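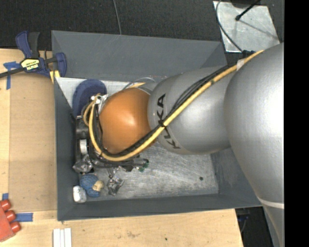

I finally gave in and bought one of those deep gray bins, and I'm a little embarrassed by how happy it makes me. My small stuff used to live in 4 shoeboxes on top of the dryer, and every time I needed a picture hook I ended up sitting on the floor with all of them tipped out around me.

I paid 20 dollars for mine at Benítez, the hardware place near the bus station, and carried it home on my hip (big mistake, take the car!). I was going to get a clear one so I could see everything from the side, but my friend Dardo Gallardo talked me into gray. Small bright things really do show up better against a plain dark wall – anything green practically jumps out at you when you lean over.

The depth takes some getting used to. You have to reach right down in there, and whatever you want has always slid over to one side. I tried dividers for a while in November and gave up, they just fell over. Now I tip everything in, give it a stir and go fishing.

Next up is the drawer under the phone, which has 53 pens in it. I counted. Most of them don't write, and I'm going to test every one of them tonight with a cup of tea and the radio on.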